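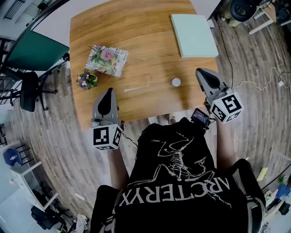 Issue 2, page 6

Preparing the table for flower arranging

1. Clear a wooden table and wipe the top with a soft cloth. Let it dry for 30 minutes before you put any paper on it.

2. Put the potted plant at the left side of the table. Keep the flower booklet near it, so you can look at the colors while you work.

3. Lay the pale green board flat on the right side. It must not be bent.

Note: The Harb board can carry 500 grams. Please do not put a full vase on it.

4. Keep the small round white piece on the table top. It is easy to lose it on the floor.
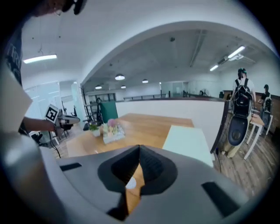 Rodico Customer Guides Team, Plosholm

5. Place the clear plastic box with the pink and pale green contents next to the plant. Open the lid slowly, with two hands.

6. Take out only the parts which you need for the present step, and close the box again.

Caution: Do not pull the plant by its leaves. Lift it always by the pot.

When the table is ready, continue with the Grarkari base on the next page.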